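Progress report to the Drallulis Fund
Project: Two-handed handling of flat and flexible items, gripper comparison
15 April 2026

Where we are

The second phase of the comparison is under way and the table work is going at the pace we planned, after a slow start. The grant agreement asks for 700 accepted recordings by the end of May. We have made 304 so far. Of those, 31 were rejected on review, for reasons given further down. We expect to reach the full number on time if the second set of finger pads arrives when the supplier says it will.

The question we are being funded to answer has not changed. We want to know which hand-held gripper gives recordings that a pair of robot arms can later learn from when the item is thin, flat and bends under its own weight. Boxes and bottles are well covered in the first-phase report and we have not gone back to them.

Two gripper types are being compared. The Clima type has linked fingers that stay close to parallel as they close. The Raltton type has a simpler single-pivot finger, which is lighter and opens wider. Both are used in pairs, one in each hand, with a camera on each gripper and one at head height.

Task set

There are eight tasks in the set. The three that take most of our time are folding a cloth napkin, sliding a sheet of card into a sleeve, and standing a magazine upright in a slotted acrylic organizer. The magazine task was put in after your comments on the first-phase report, where you asked for something closer to ordinary desk work.

The magazine has turned out to be the most useful of the eight. A glossy cover is slippery, the spine side is stiffer than the open side, and if the operator squeezes too hard from both edges the whole thing bows up in the middle. Once it has bowed it will not go into a slot cleanly. The operator has to pinch it lightly, lift, turn it on edge and lower it in. Each of those stages shows a difference between the two grippers.

We are using the same organizer throughout. It has three open slots. The operator is told before each recording which one to use, and the slot is written in the log along with the gripper type and the operator's initials.

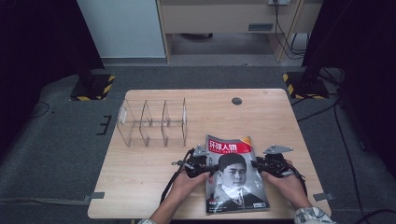 Magazine task: the table from the head camera, then the same magazine from a gripper camera. 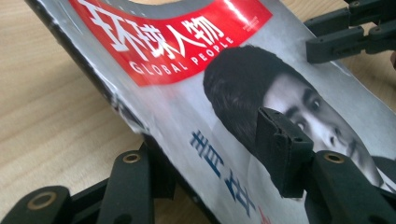 Forough Golestani
Project lead, gripper and camera trials

Grip on the magazine

With the Clima pair, operators get a firm hold on the edges more easily. The pad meets the paper flat and the pressure is spread along its face. The drawback is that the linkage takes up room. In the gripper camera a good part of the view is taken by links and pads, and when a pad comes down on a cover it hides whatever is printed there. For a person reviewing the recording this is a nuisance. We do not yet know how much it matters for training, and I would like to keep that question open until the first models have been run.

With the Raltton pair, the view is clearer and the wrist gets less tired. The hold is poorer. The fingertip swings through an arc as it closes, so it tends to push the near edge of the magazine down into the table before it catches. Operators learn to come in a little high to make up for it. That works, but it adds a hesitation to the start of nearly every recording, and we would prefer not to teach a robot to hesitate.

Lifting is about even between the two. Lowering into the slot favors the Clima pair, mainly at the moment when one hand lets go. The linked fingers open without dragging the page. With the other type the cover sometimes stays on the fingertip and the magazine fans open on the way down.

My view at this point is that the Clima fingers are the better choice for paper and card, and that the Raltton is still ahead for cloth. I would not want that quoted as a finding until the napkin recordings are complete.

Cameras

The head camera gives us the whole tabletop and both hands. It is the one reviewers look at first. It is also the one that tells us where the organizer is, which the gripper cameras often lose once the item is held up in front of them.

The gripper cameras do well on edges and contact. You can see the cover bend under a pad, which cannot be judged from head height. Their weak point is glare. Glossy stock and clear acrylic both throw back the room light, and from some angles the edges of the dividers are hard to make out. We have tried turning off one bank of ceiling lights and it helped with the paper but made the acrylic worse. We have gone back to full lighting so that all recordings match.

Focus is fixed. Anything very close to the lens, such as the finger links, comes out a little soft. I don't consider this a problem and have not asked for different lenses.

Cables

Both grippers are still wired. Operators mention the cables more than anything else in their comments. When the right hand crosses over to turn the magazine, the cable pulls at the wrist. We tried routing the cables up over the shoulder and went back to letting them hang, which operators found less bad. A battery version of the Clima grip exists and we have asked for a quote. I will send it to you separately and it is not in the current budget.

Rejected recordings

Most of the 31 rejected recordings failed for timing. The left and right gripper streams drifted apart, and when they were lined up against the head camera the two hands did not agree. This was traced to a controller box that was not picking up the shared clock after a restart. Ní Chonaill, who supply the controllers, sent new firmware and we have not seen the fault since it went in. We now check the clock at the start of each session and again after any break.

The rest were handling mistakes: the wrong slot used, an item dropped off the table, a hand out of view for too long. We keep dropped items in the data if the operator picks them up and carries on. We reject only when the recording ends without the task being done.

I should say that reviewers did not agree on all of these at first. The written rule for "hand out of view" was vague. It has been rewritten and the earlier recordings have been looked at again under the new wording. A few changed status in each direction.

Operators

Training a new operator takes most of a day before the recordings are usable. The opening and closing of the grip is simple enough, but people try to use their wrists as if their fingers were free, and it takes a while to stop. Operators who began on the Raltton pair needed more time to change over than those who went the other way. We have therefore fixed the order so that each person begins with the Clima.

Budget

Spending is in line with the plan except for two lines. Finger pads are over, as the textured face wears faster on coated paper than we allowed for. Travel is under, because the visit to the controller supplier was handled by video call. I ask your approval to move the travel balance across to pads and spare parts. No other change is requested.

Risks

The pads are the main one. If the next delivery is late we will carry on with the napkin and the card sleeve, where wear is lower, and leave the remaining magazine recordings to the end.

The magazines themselves also wear. Covers rub at the spine and get smudged after repeated handling, and a soft, worn copy behaves differently from a fresh one. We log which copy is used and swap in a new one when the cover begins to curl. I would like to include some worn copies on purpose, and will propose a share for this with the next report.

Work before the next report

Finish the magazine and napkin recordings with both pairs.
Run the card sleeve task with the Raltton pair, which has not been started.
Complete the first training run on accepted recordings only.
Repeat a small number of magazine recordings with the organizer turned sideways to the operator.
Send the quote for the battery version.

The review notes and the session logs are in the shared folder under the phase two heading. Please let me have your answer on the travel balance before the end of the month so that the pads can be ordered.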